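Speaker notes: oiling and looking after timber benchtops
Skunlow Community Hall, home maintenance evenings
Aníbal Barros

Slides 1 to 4. Say hello, mention the handout at the door. Tonight is timber benchtops only. Floors are in May.

Ask who has timber at home and who is thinking about it. Let a few people answer before moving on.

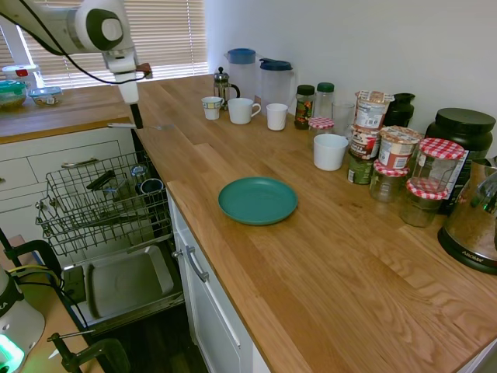
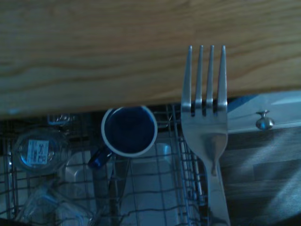
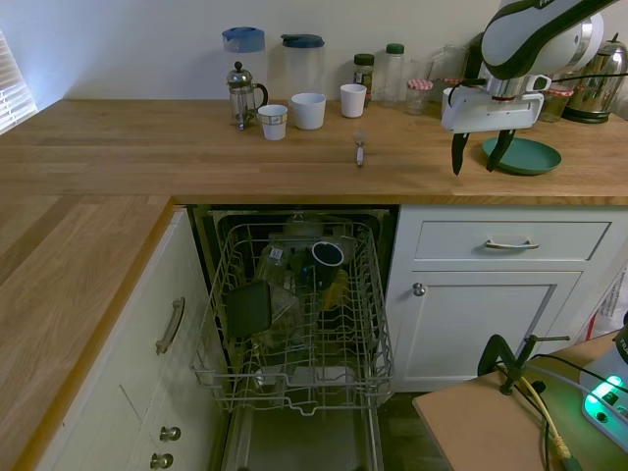 How often does a timber benchtop need oiling?

Go by the surface, and oil it when water stops beading. In a busy kitchen that might be every few months near the sink and once a year elsewhere.

Slide 5. The water test. Flick a few drops on the bench and leave them for 5 minutes. If they still sit up, leave the bench alone. If they have gone flat and left a darker patch, it's time. Test beside the sink, beside the stove and somewhere in the middle, as they wear at different rates.

Slide 6. Oil or varnish. Oil soaks in and can be patched. Varnish sits on top and looks good for longer, but once it chips you are sanding the whole length. I use oil. Plenty of good joiners disagree with me and I should say so.

Slide 7. Sanding. Hand sand with the grain. Start at 120 grit if there are black marks, otherwise go straight to 180 and finish at 200 or a bit over. Don't go much finer, the oil won't take. Vacuum, then wipe with a barely damp cloth and let it dry.

Pass the two sanded offcuts around here. The one marked Rudum is the one sanded too fine. Get them back before the break.

Slide 8. Applying. Thin coat, lint-free cloth, work it in, wait the time on the tin, wipe off everything that hasn't soaked in. Most sticky benches I get called to are from skipping the wipe. Leave it 24 hours before the next coat. Do the end grain twice.

Safety, say this slowly: oily rags can catch fire on their own. Lay them flat outside to dry, or soak them in water before they go in the bin. Don't leave them scrunched up in the garage.

Slide 9. Edges over a dishwasher. Steam gets under the front edge and the timber swells or greys. Seal the underside before the bench goes in. If yours is already in, lie on the floor with a torch and look. A strip of foil vapour tape is cheap and does the job. Keep the door shut for a while after the cycle ends.

Slide 10. The Blomqvist job. Beech bench, black ring around the tap. Oxalic acid, gloves, rinse well, two days' drying, then three coats. Cost of materials was $261, most of it oil, with half the tin left over. Mention that the tap had a slow leak and had to be fixed first.

Slide 11. Daily care. Warm water, a little dish soap, dry it off. No vinegar, no scourers, no hot pans straight on the timber.

Questions. Someone will ask about olive oil. It goes rancid, use a proper benchtop oil.

Collect the offcuts. Lights are on the left of the back door.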